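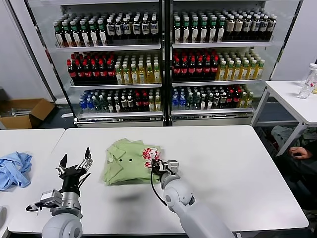
Two robot arms and a green shirt on the folding table, Costdale.

"Ask me what it costs per shirt"

24/03/2018

Krum Kos has been asked to buy robots three times now, and he has said no twice. He has not made up his mind about the third. He runs operations at Kastari, a laundry in Costdale that handles work shirts and staff uniforms, and his folding room is the part of the building that salespeople like to stop in front of and shake their heads at.

"They see people folding and they see a problem," Kos says. "I see people folding and I see shirts going out the door. We're looking at the same room."

We spoke in his office, with a vendor quote open on the desk and a good deal of it underlined. The quote is from Culteck. A competing one from Saithong was in the drawer, and he took it out twice during our conversation to compare the small print, which he read to me with some relish.

His plant folds 3,000 pieces on a normal day, and 1,000 of those are collared shirts. The rest are T-shirts, aprons, and a mix of things he calls "the nuisance pile." When he started talking to suppliers last September he sent each of them the same breakdown and asked for the same figure back: the cost of a folded piece, with everything in it.

"I got brochures. I got a video with music. One of them sent me a payback calculator where you type in your wages and it tells you you're saved. I typed in zero for wages, just to see. It still told me I was saved."

What goes into the number

Kos's main complaint is that the price of the arms gets treated as the price of the system. He keeps a spreadsheet for each quote, and the arms are on the first line. There are 13 lines after it.

He read some of them out. Grippers, and spare grippers. The tables, which have to stay put and stay at one height. Cameras, if they aren't included. Guarding, or whatever the safety assessment asks for in place of guarding. Electrical work. Software licenses, which on one quote ran yearly and on the other were described as "included for the initial term," a phrase he has underlined twice. Training. Travel for the person who comes to fix it. Somebody on his own payroll to watch it.

"That last one is never on their sheet," he says. "I ask who stands next to it when it drops a sleeve. They say the system recovers. Fine, who's there when it doesn't recover? They say your operator. So I still have an operator. Put the operator on the sheet."

I put it to him that one person might look after several machines, and that the saving would come from there. He agreed that it might, and said he would pay for it on the day he saw one person looking after several machines in a plant like his, with his kind of work coming in, for a full shift. So far he has been offered a demonstration with one station and one garment.

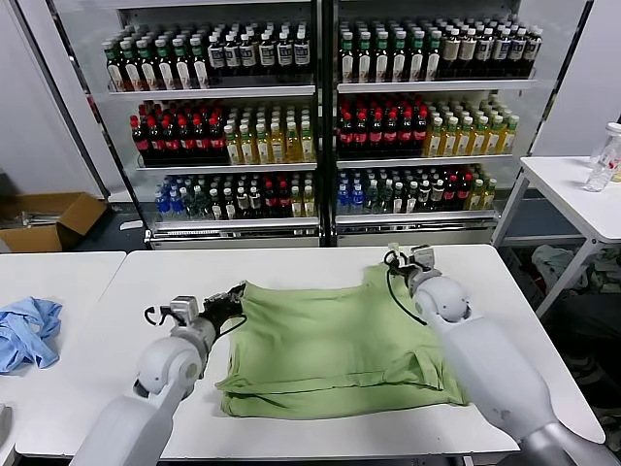

Quality is the next thing he puts a price on, and he thinks most buyers leave it until too late. His customers don't measure a fold, but they do stack, and a stack of badly squared shirts leans over on the shelf and comes back as a phone call. He had me look at the green T-shirt on the table, lying between the two grippers, and asked what I thought of it. I said it looked like a folded T-shirt. He pointed to the front edge, where several hems overlap and sag a little. "Top's pretty flat, I'll give them that. A few creases going off to the corner, nothing terrible. Now look at the front. If that's how it's going to leave the table, I have somebody squaring it up, and that's another line on my sheet. If it's halfway through, okay, show me the end. I want to judge the last one of the day anyway. I don't much care about the first."

His test, when he gets one agreed in writing, will be 800 pieces. He chose the figure so that the run would go past lunch. He wants the pieces pulled from his own carts in whatever order they come, printed ones and faded ones included, and he wants the clock left running through every stop. Culteck has asked whether the garments could be sorted by type beforehand. Kos said they could, if Culteck paid for the sorting.

"That's a fair question on their side, by the way," he adds. "Sorted work is easier. It's easier for my people too. But then it belongs in the comparison both ways. You can't give the robot a neat pile and give Kastari's people the cart, and then hold up two numbers."

The starting position

A detail he returns to a lot is how the shirt arrives. A flat shirt laid out on a clean table is one job. A shirt in a ball is a different job, and in his room they all come in balls. He wants to know which of the two a quoted speed refers to, and he has learned to ask it in exactly those words.

Saithong's answer was that its cycle time starts when the garment is "presented." He asked who presents it. After two emails he was told this would be determined during the integration phase.

"So a person picks it out of the cart, opens it up, and lays it down flat. You know how long the fold takes after that? For somebody who's good? It's nothing. The laying out is the work. They've quoted me for the part that was already quick."

I asked whether he was being hard on a young technology. He shrugged. He said he had no argument with the people developing it, that two arms handling soft cloth is a difficult thing to do and he had stood and watched it with some interest. His argument was with the sheet of paper. A development project should be sold as one, at a price that reflects who is taking the risk, and at the moment he felt that the risk was being handed to him along with the invoice.

Rent, buy, or wait

Both companies have offered leasing. Kos is less excited about this than the companies expected. A lease moves the arms off his capital budget, but most of the other lines stay where they were. He would still pay for the wiring and the floor space and the training, and he would have all that behind him if the equipment went back. He asked Culteck for a price per accepted piece, with no minimum. He is waiting for the answer.

"If they believe their number, that's an easy deal to sign," he says. "They'd make money on me."

He has set aside a small amount for this year regardless. It won't buy a folding system, and he doesn't intend it to. It will pay for a proper survey of the room's power supply and for a second level table, both of which he needs anyway, and for a few days of somebody's time to record what really comes through the carts. He suspects his own breakdown is out of date. The share of T-shirts has been creeping up, and T-shirts may be the best case he has for a machine. 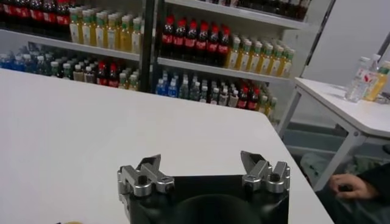
One of the grippers, with its pair of pointed metal fingers.

The part of the quote he trusts least is spares. Neither supplier would give him a service life for the fingers on fabric work, and he says he would have been suspicious if they had, given how few hours anyone has put on them. What he asked for was a price list with delivery times, held for the length of the contract. One list arrived without the delivery times. The other hasn't arrived.

He also wants to know what the tips do to a knit over many washes. A rental shirt gets folded again and again, and a small pull at the same corner each time would show up eventually. He doesn't claim it will happen. He would like it tested on his garments before he signs, and he would like the contract to say who pays for the shirts if it does.

"I had a press put in years ago by people who were very sure of themselves," he says. "Good press. We still run it. It was down most of the first winter over a part that costs less than lunch. So I ask about the part."

Asked for advice to other plants getting the same calls, he told them to write their own acceptance test before the first visit, and to keep the sales video closed until it's written. He'd also ask for a site to call, a paying one, and speak to whoever is on shift there.

Has he been given one?

"I've been given a phone number," Kos says. "It went to the sales office."

The trial with Culteck has no date yet. The sorting question is still open.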